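Otbridge Community Board > Local News and Moans > Bin lorry won't come down Brelard Lane any more

42 replies, showing first page

tollgate_tim
Posted Sep 15, 2024

Has everyone on Brelard Lane had the letter? The council says the recycling lorry will no longer reverse past the bend by the old pump, and from next month those of us at the far end have to drag our bins up to the main road. It's signed by a Ulla Ikonen, Waste Operations. The reason given is "an unacceptable reversing distance". The lane is the same length it was when I moved in. The lorry is the same lorry, as far as I can tell. So what is it that became unacceptable?

There are ten, sorry, 10 exactly, I went and checked the numbers on the gates, households affected. Two of them can't push a full bin up that slope and I don't see how they're meant to.

mrs_pepperpot
We've had it. Mine was addressed to the previous owner, which gives you an idea of how carefully they looked into it.

hgv_dave_31
I'll probably get shouted at for this but I drove a dustcart for years and reversing is the part of the job where people get hurt. You've got a driver looking in mirrors, two loaders walking behind, kids on scooters, and parked cars both sides. If somebody has walked that lane and said it's too far to go backwards then I'd take that seriously. It only takes one.

tollgate_tim
"If somebody has walked that lane" is doing a lot of work there, Dave. Who walked it? When? The letter doesn't say. I asked for the assessment by email and got an automatic reply telling me they value my feedback.

hgv_dave_31
Fair enough, you should be allowed to see it. I'm only saying the risk isn't made up.

Quillfeather
They did exactly this in Pukow Close last year. First it was the bend, then it was overhanging branches, then it was that the crew had "expressed concerns". The residents cut the branches back themselves and the lorry still didn't come. I'd bet good money this is about saving twenty minutes on the round and nothing to do with anybody's safety.

sam_on_the_hill
Have you any proof of that or is it just a feeling? I live off Pukow Close and my bins get emptied fine.

Quillfeather
Your end does, Sam. You're on the wide bit with the turning circle. Go and ask the bungalows.

sam_on_the_hill
I will then.

mrs_pepperpot
Can I also mention the rinsing. The same letter tells us all containers must be "clean and free of residue" or they'll be left behind. So now I'm washing yoghurt pots, sorting them, and then walking them up a hill. At what point do I get paid? I've had a row of things by the kitchen tap every day this week.

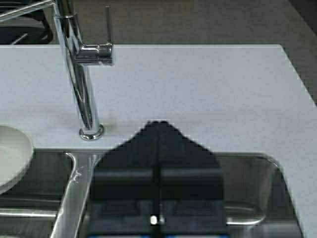
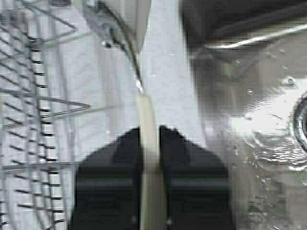 And another thing, the letter says nothing at all about what happens when it's icy. That slope is a sheet of glass in a bad January. So the lorry can't cope with a bend but my neighbour with the new hip can cope with the ice, can she?

tollgate_tim
That's the question I want answered. There is supposed to be an assisted collection scheme but you have to apply for it and the form wants a doctor's note.

Uchenna Akpan
I'm using my own name here because I'm on the parish council and would rather be open about it. I'm not speaking for them. A few points.

The borough runs the collections and we don't. We were told about this in August, after it had been decided, and we did object. The figure we were quoted was £3,720 a year to send the small vehicle down Brelard Lane and two other lanes like it. I asked how they got to that sum and I'm still waiting for the breakdown.

You don't need a doctor's note for assisted collection. The old form asked for one and the new one doesn't, but the old one is still on the website. Ring them and say you want the new form.

Quillfeather
So there IS a figure, and they do have a small vehicle. Funny how the letter forgot both.

hgv_dave_31
A cost of using the other truck doesn't mean the risk is invented. Both can be true. They've decided the big one can't go down and they don't want to pay for the small one.

Quillfeather
Then they should say so and let us argue about the money. Hiding it behind "unacceptable reversing distance" is what gets people's backs up.

hgv_dave_31
Can't disagree with that.

yeoh_farm_shop
Bit of a side issue, but if you all end up leaving bins on the main road, please can they not go across our entrance. The last time there was a road closure we had them three deep across the gate and a delivery couldn't get in. I've nothing against any of you – I just need the gap.

tollgate_tim
Where would you like them? There's a verge on one side and your entrance on the other. The letter says "a suitable kerbside location". There is no kerb.

yeoh_farm_shop
The verge then?

mrs_pepperpot
The verge belongs to the borough and has a sign on it saying no obstruction. I've been up to look.

sam_on_the_hill
Right, I asked at the bungalows. Three of them said collections stopped for a few weeks and then started again when someone complained to the ombudsman. One said it never stopped. So it's a bit of both, Quill, but I'll give you most of it.

Quillfeather
Thank you.

bramble31
Is anyone measuring this reversing distance? My dad has one of those wheels on a stick. If their own rules have a limit in them then we could at least find out which side of it we're on.

hgv_dave_31
Most councils have one, but it's usually guidance and not a hard limit. Measure from where the lorry would have to start going backwards and not from the main road. There's that field gateway on the left where we always used to turn in similar places. If the farmer will let them use it, you might cut the distance by half.

tollgate_tim
That gateway has been padlocked since spring. I'll ask about it. I don't hold out much hope but it's a better idea than anything in the letter.

Uchenna Akpan
If you do measure it, send me the number and I'll forward it to Ms Ikonen with the question about ice. Please put your house numbers on anything you write, as they're inclined to ignore general complaints.

mrs_pepperpot
They're inclined to ignore the other sort as well, but I'll write mine tonight.

Page 1 of 2 | Next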